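客房整理课题:床头柜区域的操作数据应如何划分采集任务与评分标准
发布于 Illonwood 教学互助社区 › 机器人与自动化 › 学生课题
2026年1月24日

发帖人:服务机器人课题组(学生组)

各位老师、各位同学:

本课题组系本校自动化专业高年级学生组成的课程项目小组,课题名称为“客房环境下双指夹爪的物品归位操作”。课题自去年十二月立项,按任务书要求,须在本学期末提交一套可复现的操作数据、一份评分细则以及一份结题报告。现就采集任务的划分与评分标准两项问题,向社区求教。

课题所用场地为一间按酒店客房标准布置的实训室。整个房间划分为五个操作区域,分别为床面、床头柜、书桌、衣柜与卫浴门口。任务书规定总数据量不少于4,000条有效片段,其中至少3,000条须由学生本人通过遥操作完成,其余可由脚本化动作补足。目前床面与书桌两个区域的采集已基本完成,衣柜区域正在进行,进展均在计划之内。

问题集中在床头柜区域。该区域最初只设置了一项任务,即“将电话恢复至标准位置”。在试采阶段,我们发现这一表述过于笼统。同学甲认为电话机身摆正即为完成,同学乙认为听筒必须完全落入叉簧,同学丙则认为听筒线亦须理顺,不得悬垂于桌沿之外。三种理解之下,同一条片段可能被判为成功,也可能被判为失败。复核时,两位评分人的结论多次不一致,最终只能将该批数据暂时搁置。 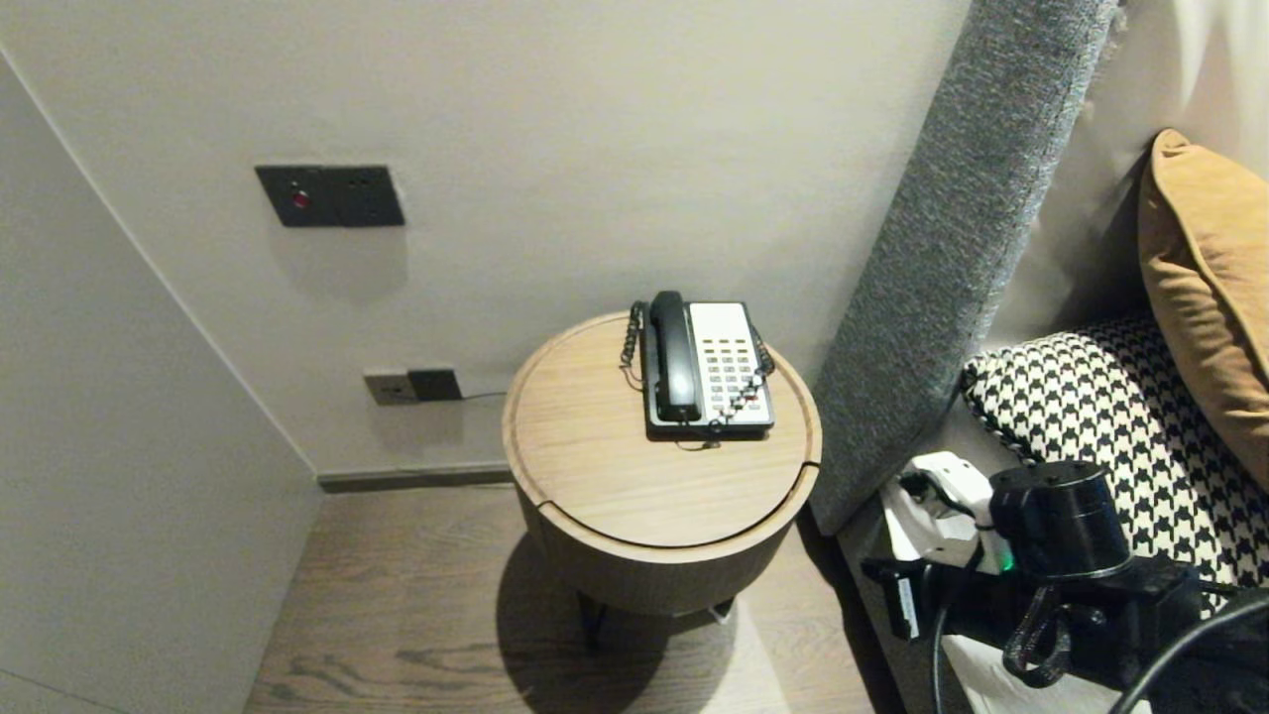
除评分口径之外,尚有以下三点困难,一并列出。

其一,卷曲的听筒线属于柔性物体,其形态在每次操作后均不相同,难以用“与参考照片一致”作为判定依据。我们曾尝试以参考照片叠加比对,结果几乎全部片段均不合格,显然不具备可操作性。

其二,床头柜紧邻软包床头板与靠枕,手臂从床的一侧接近时,可用空间较为狭窄。若先将靠枕移开再行操作,则片段中混入了属于床面区域的动作;若不移开,则部分姿态难以到达。指导教师要求各区域任务相互独立,因此我们对如何处理靠枕存在分歧。

其三,听筒的抓取方向应否作统一规定。目前部分同学习惯由上方垂直抓取听筒中段,部分同学习惯从侧面夹持一端后翻转放回。两种方式均可完成任务,但动作差异较大。有同学担心混合采集会影响后续策略训练,也有同学认为多样性本身具有价值。

课题组的初步设想是,将床头柜区域拆分为若干子任务,每个子任务单独编号、单独评分。但拆分到何种程度为宜,是否会导致片段过短、总数虚增,我们缺乏经验。恳请有过类似课题经历的老师或同学予以指导。如能提供评分表格式,尤为感谢。

补充说明:本课题使用的遥操作软件为学院统一部署的 Follis 平台,支持在片段中插入时间标记,但不支持事后修改任务编号。因此任务编号一旦确定,后期调整的代价较高,希望在正式采集之前将方案确定下来。

回复人:Tavares 实训中心教学支持

您好。贵组所述情况在学生课题中较为常见,现按提问顺序答复如下,供参考。

一、关于任务拆分

建议以“可独立验收的终态”作为拆分的唯一依据,不以动作数量为依据。也就是说,若某一步骤结束后,评分人仅凭终态画面即可给出明确结论,该步骤便可以单独设为子任务;若必须回看过程方能判断,则应与相邻步骤合并。

按此原则,床头柜区域可拆分为以下四项:

(一)听筒归位:起始状态为听筒置于桌面,终态为听筒两端均落入叉簧,机身未发生翻转。
(二)机身摆正:起始状态为电话偏转或偏移,终态为机身处于规定范围之内。
(三)线缆收拢:起始状态为听筒线垂出桌沿,终态为线缆全部位于桌面以上。
(四)综合归位:起始状态为前三项的任意组合,终态同时满足前三项。

其中第四项不可省略。若仅采集前三项,所得数据均为单一动作,不能反映各步骤之间的衔接。建议第四项的片段数不低于该区域总数的三分之一。

关于总数虚增的顾虑,可在报告中将子任务片段与综合任务片段分栏列示,并在方法部分写明划分原则。评审教师关注的是口径是否一致、说明是否充分,对拆分本身一般不持异议。

二、关于柔性线缆的判定

不宜采用参考照片比对。线缆的判定应改为若干条是非题,每条只问一件事。例如:线缆是否有任何一段低于桌面;线缆是否压在按键之上;线缆是否缠绕于听筒与叉簧之间。各条均须由两位评分人分别填写,不得协商。结论不一致时,交由第三位评分人裁定,并保留原始记录。

另请注意,电话上的线缆往往不止一根。听筒线与连接墙面的引线应分别处理。引线在任何任务中均不应作为操作对象,建议在评分表中增设一条“引线是否受到拉扯”,凡受到明显拉扯者,整条片段判为无效。此项宜从严,既关系到数据质量,也关系到设备安全。

三、关于靠枕

建议将靠枕视为环境中的固定物,其位置在采集前由人工摆放,操作过程中不得主动移动。因轻微触碰造成的位移可以接受,但须在备注栏注明。如确有姿态无法到达,应优先调整底座停放位置,再考虑更换抓取方式。底座位置可在地面贴标记,并将标记编号写入片段信息。

四、关于抓取方向

本中心不建议作统一规定,但须如实标注。Follis 平台的时间标记可用于此目的,在夹爪闭合的时刻插入标记,并在标记名称中写明“上方”或“侧面”。日后若训练效果不理想,可据此筛选子集,无须重新采集。两种方式的数量不必相等,但任何一种过少时,宜在报告中予以说明。

五、评分表格式

下列格式为本中心历年使用的简表,可直接采用:

片段编号
任务编号
底座标记编号
抓取方向(上方/侧面)
听筒两端是否均落入叉簧(是/否)
机身是否处于规定范围之内(是/否)
听筒线是否全部位于桌面以上(是/否)
引线是否受到拉扯(是/否)
是否发生主动移动靠枕(是/否)
评分人甲结论
评分人乙结论
裁定结论(如有)
备注

不适用于某一子任务的栏目填写“不适用”,请勿留空。留空与漏填在汇总时无法区分,往届课题组曾因此返工。

最后建议贵组在正式采集之前,先按上述表格试评12条片段,由全体成员参加。若有任一栏目在多条片段上出现分歧,说明该栏目的文字仍需修改,修改完毕后再行试评,直至分歧消除。任务编号请在试评通过后再录入平台。

回复人:Aretti 杯参赛队(往届)

本队去年做过相近的题目,完全同意先试评再录入编号的意见。我们当时没有试评,采到一半才发现“摆正”一词没有写明允许的偏转角度,后来只能补写规则,重看全部录像,工作量很大。

补充两点经验。

第一,“规定范围”最好落实到实物上。我们的做法是在采集开始前,用软尺量出电话底座前沿到桌面边缘的距离,写入细则,再用透明胶片做一块样板,评分时覆在俯视画面上查看。圆形桌面没有直边可供对齐,只说“与桌边平行”是无法执行的,这一点请务必注意。机身朝向建议以床头板为基准来描述。另外,如桌面带有凹槽或拼缝,也可以借作参照,但要事先确认桌子本身在采集期间没有被转动过。

第二,听筒线的初始状态要有人专门负责重置。我们起初由操作者自行重置,结果每个人都会不自觉地把线摆成自己容易抓的样子,数据看起来成功率很高,换一个人摆放就明显下降。后来改为由不操作的同学抽签决定初始状态,情况有所改善。重置会占用不少时间,排班时请预留。

至于抓取方向,本队当时是统一为上方抓取的,训练比较省事,但答辩时被问到为何不考虑侧面,回答得不够充分。两种做法各有利弊,贵组可自行权衡。

回复人:自动化专业低年级同学

我没有做过这个题目,仅提一个想法:是否可以直接把电话换成无绳的?这样就不存在听筒线的问题了。如果任务书没有规定电话型号,应该可以申请更换。

发帖人追加说明:服务机器人课题组(学生组)

感谢各位答复。

经课题组讨论并报指导教师同意,床头柜区域将采用四项子任务的划分方式,综合归位片段的比例按不低于三分之一执行。评分表采用所提供的简表,并增设“初始状态编号”一栏,由当班不操作的同学抽签填写。

关于更换无绳电话的建议,任务书虽未限定型号,但柔性线缆的处理已列为本课题的考核内容之一,故仍维持现有设备。

目前尚有一处未能确定:在综合归位任务中,若听筒与机身均已合格,仅听筒线有一小段垂出桌沿,该片段应整体判为失败,还是记为部分完成并单独统计。组内意见不一,指导教师要求我们自行论证后提交书面理由。如有老师或同学处理过此类情况,仍请不吝赐教。

回复人:Tavares 实训中心教学支持

可两者并行。结论栏按整体判定,记为失败;各分项栏目照实填写。统计时以结论栏计算成功率,以分项栏目计算各步骤的完成率,两组数字在报告中同时列出即可,无须另设“部分完成”这一类别。书面理由可引用评分表第五至第七栏的说明。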